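Arm build in the shared shop, sim before metal?

drurkell_dec
Jan 25, 2025
Still chasing the sag on my arm. I gave up on swapping belts and built the whole bench in sim first, shelves and all. Been at it since December, 59 saved versions so far (don't judge). Joint limits finally behave, and the gripper points down at home like it should.

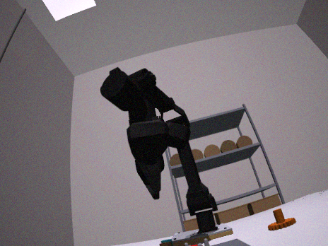
Latest render. Orange gear is the pick target, arm's at rest.

merle_r
Love the gear with the shaft! But why bother with shelves? I'd spend that time on the real elbow.

drurkell_dec
Because I smacked the real ones. Twice.

janka59
Gotta disagree with Merle. Mine hit a post at full reach and cost me 93 bucks. Model everything.

merle_r
Fine, but sim won't show him sag. What's the payload?

drurkell_dec
839 grams on paper, way less before it droops.

janka59
Then it's the shoulder. Check the set screws, mine backed out after 3 evenings.

drurkell_dec
Will look tomorrow, need to borrow a hex key from Leonie.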